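Home News Opinion Shop Floor Archive
Search this site... Go
Posted in: Opinion > Robots & Upkeep

Change the pads already

22 December 2018

Quick one before the holidays. Our Gitero cell has been down 4 times since March and every time the first guess was software. Somebody reloads the Jadix controller, somebody redoes the camera calibration, half a shift gone. Then we look at the finger pads.

Pads are cheap. Rubber wears, gets shiny, picks up dust. A cup that held fine in the morning starts to slip and the log just says grip error. So look at the fingers first. Every time. Takes six minutes with the arm parked.

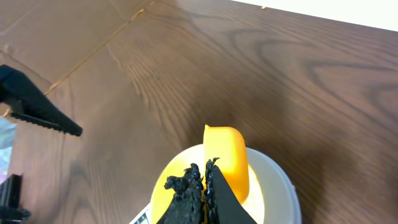
Bumpy black pads closed on the orange cup, over the white tub.

My rule is swap at 200 hours, worn or not. Kwak, who sell us the pads, say go by eye. I dont buy it. By eye means when its already dropping stuff. And swap both sides together, one new pad against one old one pulls the cup crooked and your back in there the next day.

Also, write it down. Tape a card to the cell door, date and initials, done. We tried the Mudent maintenance app for this and got four reminders nobody opened. The card gets read, you have to walk past it.

Rezero the gripper after. People skip that one. Then they call me.

Filed under: grippers, maintenance, rants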